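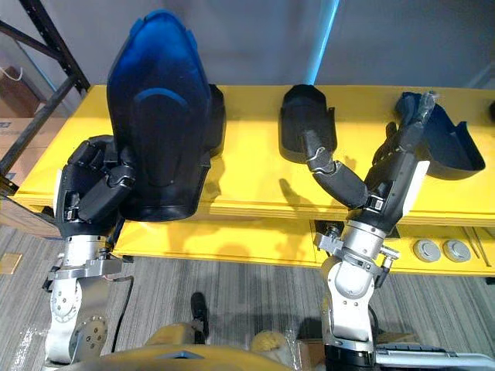 Gordon Bergeron wrote to us that his package was shown as delivered on Saturday, but his mailbox was empty, and he asked who must pay for it. We receive this question often, so it comes first.

**Who pays if my package is lost?**

Ronby pays, if you tell us within 23 days. Please send the order number and your address. You do not need to call the post office yourself.

**How long does shipping take?**

From our Stotitz warehouse, most orders arrive in four to six working days. In December please add three days more.
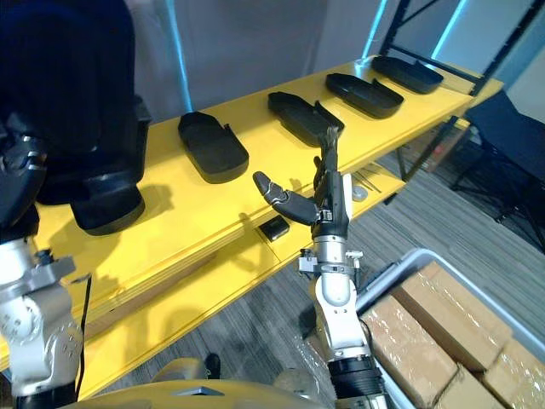
Orders above 30 pounds travel by truck and not by mail. For these, the driver calls you one hour before he comes, so please give us a phone number which you really answer.

**Can I pick up my order?**

Yes, in Zacharias, at 274 Mill Road. The desk closes at 5 p.m. Bring an ID with photo.

**Can I change the address after I paid?**

Only before the label is printed. Write to us with the word ADDRESS in the subject line.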